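Week 6 Notes: Firefighter Memorial Days and How Towns Plan Them

Welcome back, everybody! Last time we got as far as the roll call, so let's pick up there and take our time with it.
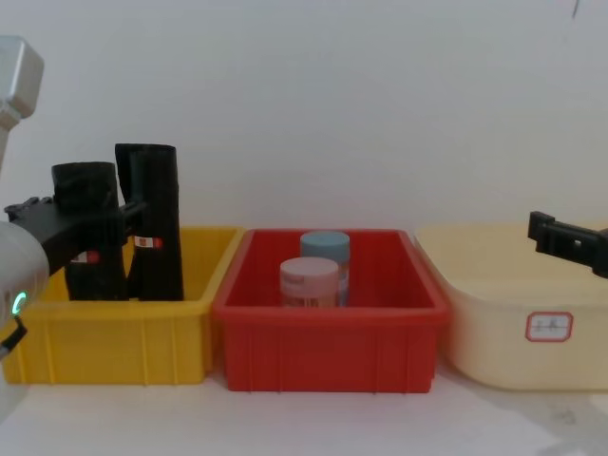

The roll call is usually the oldest part of the day, and the part families remember best. In Stivville the names are read by the newest member of the department - a lovely custom, I think - and a bell is rung once after each one. The stone there holds 71 names, and the lawn seats 500, with 100 chairs up front kept for relatives.

Think about who gets to add a name, too. Stivville counts only deaths on duty, while Duangkaew also includes illnesses that came years later (we'll argue over that one in class, I'm sure!).

For Friday: read the Duangkaew rules and write a page on which approach you would choose for your own town.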